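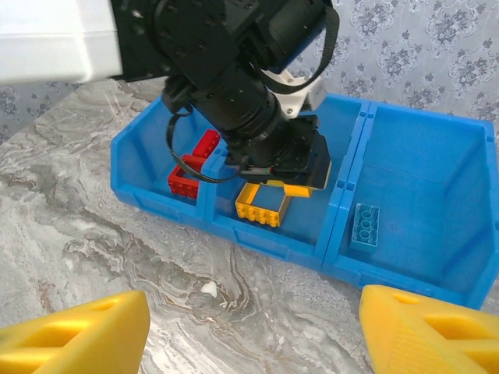
Gion Oberholzer maintains that color is the only sorting rule most households keep up past the first month, and that sorting by shape should wait until a collection passes 300 pieces. Other writers on toy storage place the change earlier.

Print this page

A divided sorting bin is an open plastic tray split by fixed internal walls into two or more compartments. It is used for building bricks, craft supplies and small hardware. The three-compartment form is common for toy bricks, with one color assigned to each compartment.

Sorting by color is fast but makes single parts hard to find once a compartment fills. Sorting by shape reverses this: filling takes longer and retrieval is shorter. In mixed systems, frames, windows and other special parts are kept apart from standard bricks.

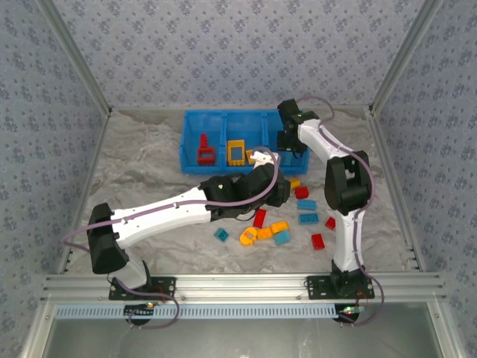
Compartment walls are normally lower than or level with the outer rim. A low wall allows a hand to move between sections but lets parts spill over when the bin is tilted. The Dilcombe pattern has walls 37 mm high; the later Reisinger pattern raised them to 45 mm.

Bins are washed in warm water with mild soap and air dried before refilling. Overfilled compartments are divided between two bins of the same pattern, which can then be stacked if the rims match.

E-mail this page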